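Setting Up a Packet Inventory for Small Household Supplies

Last revised 7/24/24

This page covers a label-and-sheet method for tracking small supplies such as batteries, fuses, sewing notions, first aid items and sample sachets. It assumes a spreadsheet program and a label printer or a permanent marker. Setup takes roughly 90 minutes for one closet.

Before you start

Decide what counts as an item. A sealed packet is one item regardless of how many pieces it holds. An opened packet is also one item, marked "open" in the status column. Do not record the number of pieces left in an open packet. The figure goes out of date the first time somebody takes one.

Step 1: Gather

Pull supplies from every drawer, bag and shelf in the area you are working on. Put them in a shallow container with no dividers. Work on a flat surface large enough to lay out groups next to the container.

Step 2: Sort by use

Make groups by the job the item does, then by size. Material and brand are poor sorting keys at this stage. Adhesive bandages and gauze go together; upholstery needles and thread go together. Anything past its printed date comes out now and is not entered in the sheet.
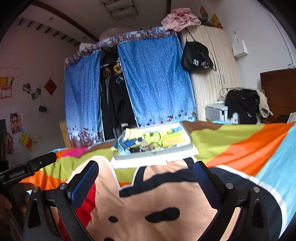 Nurhan Tatlı: I sorted by room first and had to redo the whole thing. Half my fuses were under "kitchen" and the other half under "hall." Does the job-first rule still hold if two people keep separate supplies?

It does. Add an owner column and leave the group codes alone.

Step 3: Assign codes

Each group gets a two-letter prefix. Each item gets the prefix plus a three-digit number, for example BT-014. Start at 001 and use numbers in order. Codes from 900 up are reserved for items on loan or waiting to be returned to a store. Do not reuse a code after an item is used up. Old codes stay in the sheet with the status "out."

Step 4: Build the sheet

Create these columns in this order:

Code
Description
Group
Location
Status (sealed, open, out)
Date opened
Notes

Format the code column as text before typing anything. Some programs read a code such as MR-001 as a date and change it without warning. Freeze the top row. Turn on data validation for the status column so that only the listed values are accepted.

Step 5: Label

Print the code in a plain typeface and place the label on the back of the packet, clear of the expiration date and the tear line. For items too small to label, use a zip bag and label the bag. Items that hang on a ring get a tag on the ring itself, with the code written on both sides. Paper tags wear through at the hole; use plastic or vinyl.

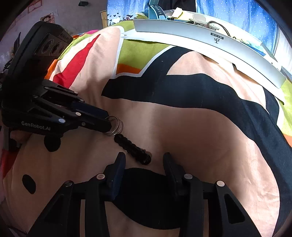

Metal split rings with a short black ribbed piece attached.

Step 6: Store and check

Return each group to one location and enter that location in the sheet. Keep the number of locations low. If a group will not fit in one place, split the group and give the new half its own prefix.

Check the sheet against the shelf once a quarter. Sort by location, print, and mark each line as found or missing. Leave missing items in the sheet until they have been absent for two checks, then set the status to "out."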